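The Night Ferry to Barredo

The ferry was late, and the woman who sold tickets had already closed her window. I sat on my suitcase and read the letter again, although I knew every word. It had two pages. On the first page my aunt explained where the key was. On the second page she explained why she was not sorry.

We had not spoken for 11 years. In our family this is not a very long time. My grandfather did not speak to his brother for the whole of his life in Andasov, and they lived on the same street and bought bread from the same baker.

The boat came when it was fully dark. I was the last to go on board. A man with a dog moved his bag so that I could sit near the heater, and for this small kindness I almost began to cry, so I looked at the window until it passed.

My aunt's house stood above the harbor, behind the closed office of the Proltis shipping company. The key was under the third flowerpot, as she had written. I went in and did not turn on the lamp. I wanted first to smell the house. It smelled of soap and of old apples, and a little of her coat. 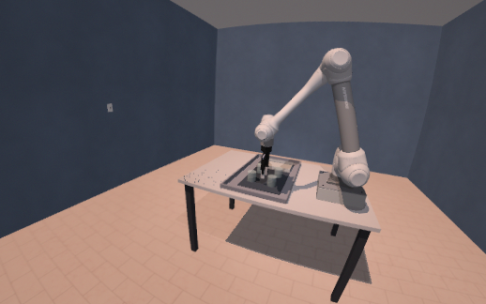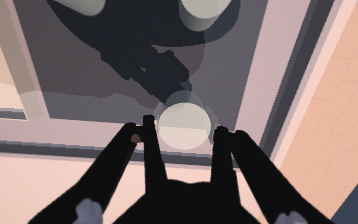

In the morning I started with the kitchen, as it seemed to me the least dangerous room. She had kept everything. There were strings too short to tie anything, and jars of buttons, and a tin box with 59 letters in it, all of them addressed to me and not one of them with a stamp. I carried the box to the back room. I remembered this room as green, but she had painted it after I left, and now the walls were dark slate blue under a pale gray ceiling, with the floor in big tiles the color of a peach. It was a color for the evening. I sat down on the tiles with my back against the wall and opened the first letter.

She wrote about the weather. She wrote that the cat had died, and that the new cat was stupid. In the next one she wrote that she had seen a girl at the market who walked like me, and that she had followed her as far as the church before she understood her mistake. "I bought fish so that it would not look strange," she wrote. "I do not even like fish."

I read until the light moved from one wall to the other. Somewhere in the middle she stopped being angry, but I could not find the letter where it happened. I went back and looked for it twice.

At five in the afternoon there was a knock at the door. A boy from the bakery held out a loaf in brown paper. He said that the lady always had one on Thursday, and that it was paid until the end of September.

I thanked him and took it. It was still warm. I cut the end off, the way she liked it, and ate it standing at the sink.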